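Progress report, second period
Project: Bathing and Washing Before Piped Water — catalog and public pages
Prepared by Lukian Kravets for the Pearce fund
Feb 14, 2020

1. Summary

The project is building a searchable catalog of written and material evidence for household washing before piped supply, together with a set of short articles for general readers. At the end of this period the catalog holds 842 records, of which 416 have been checked against their source and released. The remaining records are entered but not checked, and are hidden from public search until they are.

Six articles were planned for the period. Three are published, two are in edit, and one (on soap ash) has been held back for reasons given in section 4. Spending is within the approved budget under every heading except reproduction fees, discussed in section 6.

2. Catalog

Work on the catalog fell into two parts: entering records from the Brarkgate inventories, and correcting the fields carried over from the old card index.

The Brarkgate inventories are probate lists, room by room, made when a householder died. They are useful for this subject in that the appraisers listed cheap objects as well as good ones. Basins, ewers, buck tubs, wash stools and coppers appear with a value and usually with a room. The room matters more than was expected at the proposal stage. A basin valued with the kitchen goods and a basin valued with the chamber goods are often described in the same words, and the old index merged them. They have been separated again, and a field for location has been added to the record form.

The term "bathing vessel" has been dropped from the controlled vocabulary. It had been applied to anything large enough to sit in, which took in brewing vats and salting tubs. Records now use the word in the source, with a second field for probable use. Where the use cannot be established, the second field is left blank. A blank is preferred to a guess, and the search page treats it as a separate value so that readers can include or exclude it.

Duplicate removal was done by hand. An automated pass was tried first on a sample and rejected: the same tub can be appraised twice in a generation, in the same house, at different values, and the software treated these as one entry.

Dates have been converted to a single calendar style. Entries between January and late March in the older lists were assigned to the wrong year in the card index wherever the clerk had used the old reckoning. The original form of the date is kept in the notes field.

3. Textiles

The proposal treated washing cloths, towels and bath sheets as a minor category. In the inventories they outnumber the vessels in most houses of middling value, and the category has been expanded. It now distinguishes linen used on the body, linen used to line a tub, and coarse cloth used for scouring. The lining sheets deserve mention. A wooden tub splinters, and a folded sheet laid inside it made it usable for bathing. Several lists value the tub and its sheet as one lot, which supports reading the tub as a bathing tub even when the appraiser says nothing further.

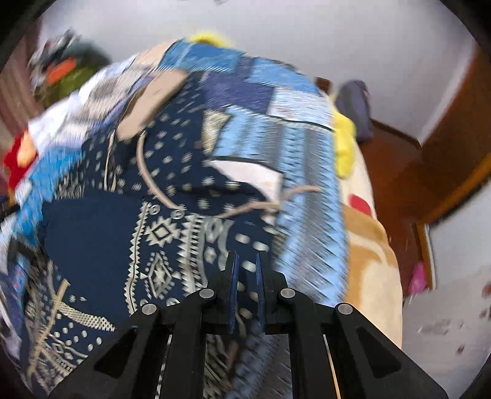 Laundry is the point at which the textile records connect with the rest of the catalog, and it has been the most productive part of the period. Household advice books give separate instructions for white linen and for colored goods, and the distinction runs through the choice of vessel, the heat of the water and the use of lye. Whites were bucked, that is, soaked repeatedly in lye drained through a tub. Colored goods were kept away from lye and washed quickly in cool water. A pieced cloth, navy printed with white and cream diamonds and zigzags and set beside strips of paler blue, is the sort of article the advice books handle badly, as their rules assume one cloth and one dye. The later manuals recommend testing a corner of each fabric before washing a mixed article, and two of them suggest salt or vinegar in the rinse. Whether either had much effect is outside the scope of the project, but the instructions have been transcribed in full and indexed by additive.

4. Articles

The three published articles cover the ewer and basin at table, the carrying of water to upper rooms, and the early portable shower with a hand pump. Each was read by one outside reader before release. The article on the portable shower required the most revision. The first draft repeated a claim, common in popular accounts, that the user stood in the same water throughout. This is true of the models that lifted water from the base back to the tank. It is not true of those filled from above by a servant with a can. The published text separates the two.

The two articles in edit deal with public bathhouses and with the washing of infants. Both are complete apart from references.

The soap ash article was held back after the reader questioned its account of potash yields. The figures had been copied from a secondary work that gives no source. They have been removed, and the article will be rewritten from the advice books and the two account books held at Tranalari. If those books do not support a figure, the article will go out without one.

5. Software

The catalog was moved to the Cimura platform at the start of the period. The transfer took longer than planned. Accented characters in the source transcriptions were damaged in the first import, and the import was discarded and repeated. The second import was clean.

Search response is acceptable on the released records. It has not been tested with all 842 visible, and this should be done before the next release. Readers can now export a result list as a plain table. The request for a map display has been set aside. Most records can be placed only to the parish, and a map would suggest a precision the sources do not have.

6. Budget

Staff time and platform costs are as approved. Travel is below the approved sum, as the second visit to Tranalari was moved into the next period. Reproduction fees are above it. The owners of two advice books charge per page for web use, where the proposal had assumed a flat fee per volume. The difference has been met from the travel heading for this period. The fund's agreement to make the same transfer in the next period is requested, up to the amount already notified.

7. Risks and open matters

Checking is slower than entry and will remain so. Each record requires the source to be opened again, and the worst-written lists were left until last. If the present rate holds, the backlog will be cleared before the end of the grant but with little margin. No new source will be added after May for this reason.

The location field has not been filled for records entered before it existed. These are being completed as the records come up for checking, so a search by room currently returns only part of the evidence. A note to this effect has been placed on the search page.

Permission is outstanding for one set of bathhouse accounts. The article on bathhouses cites them but does not quote from them, and can be published either way.

8. Work planned for the next period

Checking of the remaining Brarkgate records, beginning with those that have textile entries.
Visit to Tranalari to read the account books for soap and ash purchases.
Rewriting of the soap ash article.
Publication of the bathhouse and infant washing articles.
Load test of the search page with all records visible.
A short guide to the vocabulary, with the blank value for probable use explained on its first page.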